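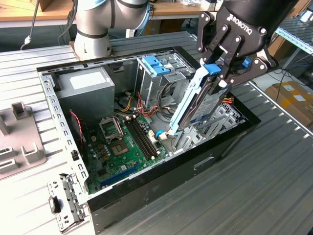

Home | Lists | Archive | Search | Help

Re: Draft good practice note, drive removal with arms
Posted by Hammad Arain, 15/03/2021
Filed under: Dismantling, Cells and Guarding
5 replies | 2 people found this useful

Setareh, all,

Thanks for the draft. I read it with a cup of tea and then, foolishly, again without one. Comments below your text.

Setareh Akbari wrote:
> Section 4, drives. The tower shall be placed on its side with the
> panel off and the open face upward. The drive shall be withdrawn
> in a straight line, in its caddy where one is fitted, and shall not
> be tilted until it is fully clear of the case. All cables shall be
> disconnected before the gripper closes. The surface shall be clear
> of all items not needed for the task. Does anybody object?

I object a bit.

Side down, panel off: fine, keep it. We've all tried it upright and we've all picked a tower up off the floor.

The straight line is where I get off. It's a lovely rule for a case with nothing in it. In the towers we see, there is a drive cage, a power supply beside it, and a rope of yellow, red, orange and black wire hanging down through the middle, and a caddy in the fingers ends up on the diagonal whether Section 4 likes it or not. If you ban tilting, every site on this list will be in breach by morning tea and will carry on exactly as before. I'd sooner have a rule about what the low end of the drive is allowed to touch. The board is right there underneath, and with the CPU frame lifted you've got bare contacts looking up at you. My suggestion:

"Where the drive is tilted inside the case, its lower end shall be kept off the motherboard, and an open processor socket shall be covered or treated as a no-go area in the path."

Han-gyeol will say that anything going for scrap doesn't need its socket protected. Condgate resell boards, though, and they were the ones who asked for a note in the first place.

On cables, I agree with the aim but the wording needs work. "Disconnected" by whom, and who looks? At Clotik we had a power lead sitting beside its socket looking thoroughly unplugged, and it wasn't. The arm found out before we did. Please add a pull check by hand, with the arm stopped, and say in the same breath that the arm is stopped. I know it's in Section 2. People print Section 4 and stick it on the wall, and Section 2 lives in a drawer.

Grip: you say nothing at all about where the fingers go. One on the front of the caddy and one round the far side has served us well. I would write down that force goes through the caddy and never across the face of the drive, and leave the rest to the site. Kevser had a force figure in her August notes from the Tuncer trials, but it was for bare drives, so please don't let it wander in here and become law.

A clear surface – yes, in principle. As drafted it outlaws the fixture, the second arm's base and probably the surface. Could we say "clear within reach of the moving arm, apart from fixed equipment listed in the cell drawing"? That also forces people to have a cell drawing, a thing I've been trying to bring about by nagging for over 2 years. Loose cables on the floor beside the rack want a line of their own. They are a trip hazard for whoever goes in to do the pull check, and that person will be me.

Smaller things:

- Clause 36 and clause 39 both define "caddy", differently. I like 39.
- "Shall endeavour to" should go, everywhere. Either we shall or we needn't.
- The Gurkel annex is all about laptops. Is it meant to be attached?

Vitória offered to merge the edits. Vitória, if you still feel that way, I'll send mine as tracked changes and try to keep my remarks out of the margins this time.

Hammad

Reply to list | Reply to author | Next in thread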